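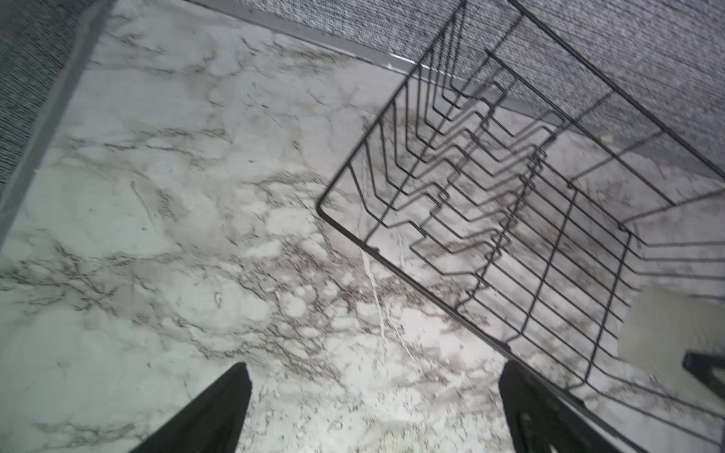

A marble-patterned countertop with gray veining.

Kinditz tightens labeling rules for marble-look surfaces

Sellers of kitchen countertops in Kinditz will have to state the base material of any marble-patterned product from August, under a rule approved by the town's trade office. The label must name the core, the surface layer and the maximum safe temperature for cookware. 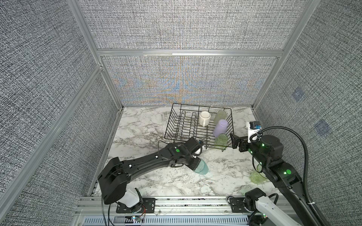

The rule follows a survey of 400 display samples in local showrooms. Inspectors found that 61 carried no material information at all, and 2 were sold as natural stone although the core was particleboard. Fines for repeat violations are set at 2,000 per product line.

Existing stock may be sold without the new label until the end of the year.

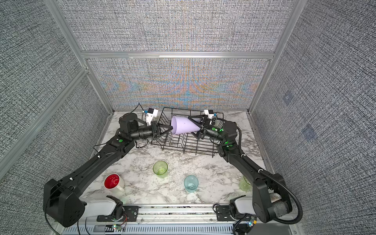

Care instructions also covered

The label must also list unsuitable cleaners. Natural marble is etched by vinegar and other acids - printed laminates generally tolerate them but can swell at unsealed joints.

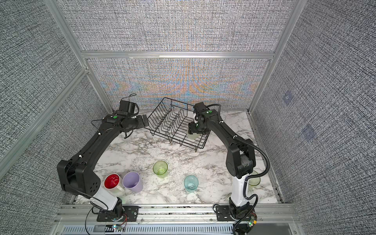
Todor Bošković, head of the trade office, said the wording was kept short so that it fits on a sample tile. Retailer Drodeo has asked for a digital version. Neighboring Trarkthorpe is reviewing the text and has not set a date.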